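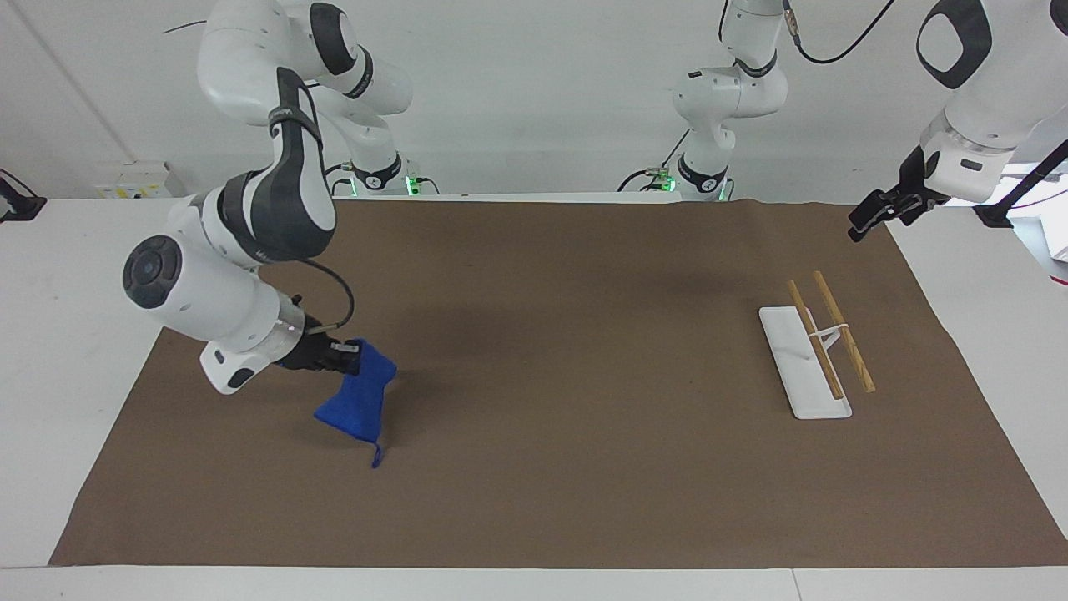 Members of the Dresard shared workshop say their two-armed robot will be folding cloths and laying out chopsticks in front of visitors by July. Having watched it for most of an afternoon, I would not book the evening off just yet.

The project, which its builders call Kashindye, has been running for 60 weeks on a white table against the back wall. It has cost £1,085 so far, according to Paula Moldovan, who leads the build. That figure leaves out the arms themselves, which came on long loan from a parts dealer, Drekex. Put them back in and the claim on the workshop's noticeboard that this is "a robot anyone could build at home" looks thin.

The job sounds simple enough. One arm picks up a blue cloth and the other is meant to deal with a pair of wooden chopsticks on a small white holder. The surface is brown paper, creased in places and lifting at the edges, and Moldovan says a fresh sheet goes down when the old one gets too bad.

She has logged 293 attempts at the full routine. Asked how many ended with the cloth folded and both chopsticks where they should be, she said four.

"Picking up is fine. It's the putting down," she said. "Cloth never hangs the same way twice."

Moldovan believes better software will close the gap, and the group has asked the maker of its control program, Zarach, for help. No reply had come when we spoke. Members voted last month to keep paying for the bench space until the summer, though several told me they would sooner have the table back for the laser cutter.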